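Build Log and Diary
Filed under: Student Projects / Manipulation
2019-03-28, by Naa Nyarko

Gripper calibration took most of the morning again. The left jaw was reading 2 mm wide of the right at full close, which put every grasp off center and pushed light objects sideways before the pads had any real contact. I loosened the linkage, re-zeroed both sides against the steel spacer and tightened in the order Hüsnü wrote on the lid of the toolbox. After that the jaws met where they should.

Hüsnü wants the project called Fladorer on the entry form. The form has a field for the name of the software and a separate field for the name of the hardware, so we have settled on Fladorer for the code and Mamiro for the gripper. I have stopped arguing about it. The form went in before lunch.

The task for the club round is to pick up a cup in any orientation and set it upright. Upright and upside-down cups are easy cases, a side grasp below the rim works for both, and the upside-down one only needs a wrist roll before release. A cup on its side is the hard case. If the mouth faces the gripper, one finger can go inside and the wall can be pinched. If the base faces the gripper, the only option is to close across the body, and paper deforms before friction is high enough to lift. I tried a lower closing force and a slower approach. The slower approach helped and the lower force did not.

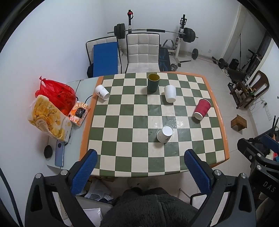

We now have 63 demonstrations logged by hand, and I went through all of them after lunch. Most of the rejected ones fail for the same reason: the operator hesitates over the object and the trajectory has a long flat section with no motion. The trimming script cuts anything under the velocity threshold at the start and end of a run, but it leaves pauses in the middle alone. I added a check for that. It flags the run and writes the time of the pause to the log, and a person decides whether to keep it. I would prefer to re-record than to splice.

Lighting is the other open item. Glossy surfaces throw highlights, and the segmentation takes a bright patch for the edge of a white cup. Raising the contrast limit made it worse. Hüsnü suggested training on more of these cases instead of filtering them out, and for once that is less work for me, so we will do it his way. Colored cups give no trouble at all.

Long call with the Ayaaba team in the afternoon. They are in our group for the March round and they use suction. Suction handles a flat base very well and a curved wall badly, so their failures are close to the inverse of ours. They asked what pad material we use and I told them it is textured and that the texture matters more than the softness. They did not say what their cup supplier is.

Battery note: the pack dropped out at 30 percent indicated, so the indicator is wrong or one cell is weak. I will measure the cells individually before charging again. The Flamard charger reports 780 mAh returned, and I don't trust that figure either.

To do before the next session: spare screws for the fingers, a second memory card, relabel the rejected runs, ask Hüsnü where the small hex key went. He has the wrist roll code on his laptop and has not pushed it — I asked twice. Bed late, wrist sore from holding the gripper at one height all evening.

Contact the author | © Naa Nyarko | Back to top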